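Slept badly and got in before the others. Coffee, then straight to the numbers from last month, which I had been putting off.

The June result still stands. With 900 demonstrations of two-handed moves, the policy picks up long flat things fine when they sit in the middle of the table. It gets much worse when the object hangs over the near edge. Hamish Tosh thinks this is a vision problem, the wrist views being too close to show where the table ends. I think it is a data problem. We have hardly any episodes with an overhang, so why would it know what to do?

So the plan for this block is the keyboard, on the round table, held with both grippers, and nothing else new. The lamp stays on the table because the policy needs to learn to leave it alone. I wrote the grasp rule on the whiteboard again: jaws on the long sides, one from the left and one from the right, and no squeezing on the keys from above.
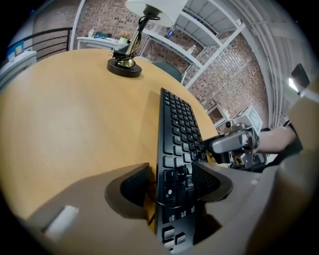
The other thing I want out of this is a cleaner comparison between wrist view and head view. In the Brastenell set we trained on the wrist cameras alone, and it did well enough that we stopped asking. Then the Haruna people sent over their numbers and theirs were better with a head view added, but only on tasks where both hands hold the same object. That matches what I would expect. From one wrist you get the other gripper coming in from the side and you have to guess how far away it is.

My method is simple. Train three policies on the same episodes: wrist only, head only, both. Same steps, same seeds, 15 trials each on the keyboard with the overhang. If Hamish is right, adding the head view should close most of the gap by itself. If I am right, all three get better with the new episodes and the views make a smaller difference. It could be both, and then we have to split the data again and I lose another week.

Collected until lunch. My shoulders hurt. I kept the grip the same and changed the angle of approach a little from one episode to the next. Threw out the takes where I knew I had rushed. The total stands at 47 good ones for the morning, slower than I wanted.
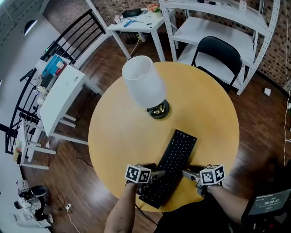

Dorkmont, July 6, 2025

Copying the morning's notes in here before I forget what they mean.

The marker tracking was the weak point. When the two grippers come close together the pose of one can jump, and the jump goes into the action labels. I wrote a small filter that drops any episode where a gripper moves farther between two samples than an arm could move it. It caught four. I looked at all four by eye and three were real jumps. The last one was just me being quick, so I put it back and loosened the limit a bit.

Started the wrist-only run on the Sostent machine after lunch. It will go overnight. The combined run has to wait because it doesn't fit in memory at the batch size I used before, and I don't want to change the batch size for one and not for the others.

Spent the rest of the afternoon on more keyboard episodes, then read through the trial sheet and fixed the scoring. A lift with one end still touching the table now counts as a fail. Before, we scored it as half, and I think that hid the problem. 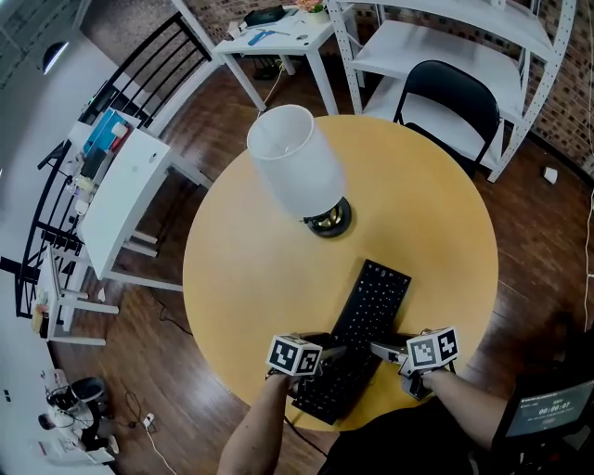
Amarachi Akpan read my plan and wrote back that 15 trials won't settle anything if the gap is small, and that I should fix the start positions with tape so all three policies get the same ones. She also asked why I was so sure the cable didn't matter, given that it pulls on the keyboard once it is lifted. I wasn't sure. I had not thought about it.

I'll tape the positions in the morning. For the cable I could run half the trials with it taped down, but then each half is very small. Asked her if she would take a share of the trials so we can do more. No answer yet.

Need to order more grip pads. Check the run before breakfast.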